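Sturnimance - progress note to Bastano
26 July 2025
From: Dalia Zaki
Cc: Hemi Prendergast, Weidong Zheng

Quick one, full figures follow when Jiahui is back at her desk.

Where we are
Flaltport workroom open and in use. Lease signed in February, painting took longer than planned (second coat on the long wall, then the ceiling patch by the door). Shelving up. Sink still drips, plumber booked.

Work surfaces: this was the big item on your list so taking it first. Old tops were stained and chipped and we couldn't sort small parts on them without losing half. Replaced with plain white matte ones, ordered through Han. All 8 in. Zhenhua did the fitting, Hemi helped with the two heavy ones. No pattern, no printed grid, we went back and forth on the grid and in the end people wanted it plain. Glossy was cheaper but the glare off the ceiling lights was bad on the sample, so matte.

Lighting: new tubes over the benches, much more even now. Corner by the window is still dim in the afternoon. Would like to move one fitting, Weidong is getting a price.

Spend
Surfaces and fitting 4,000, which is what we said. Lighting 700, a bit over becuase of the extra cable. Nothing spent yet on storage bins or the second cart. Receipts are in the shared folder, one missing (paint), chasing it.

Use so far
More than 20 people through the induction. Sessions run mornings only until the alarm code thing is settled with the landlord. Feedback mostly good, main gripe is stools, too low for the new bench height. Jiahui has two taller ones on trial, likes one of them.
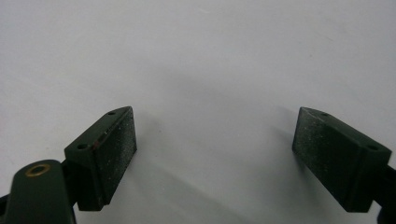
Plain white matte surface, Flaltport.

Cleaning: mild soap and a soft cloth, no scouring pads please, we have had one scratch allready on bench two. Zhenhua wants a sign up. Fine by me.

Still open
- stools, decision needed from you on whether it can come out of the storage line
- drip at the sink
- window corner light
- labels for the shelving, Hemi has a draft
- alarm code, landlord has not answered the last two emails, will phone

Next
Bins ordered once you OK the stools question, don't want to commit the storage money before that. Afternoon sessions after the alarm is sorted. Weidong to send the lighting price direct to you, copy to me.

Can someone confirm whether the next report goes on the old form or the new one? I have both.

Dalia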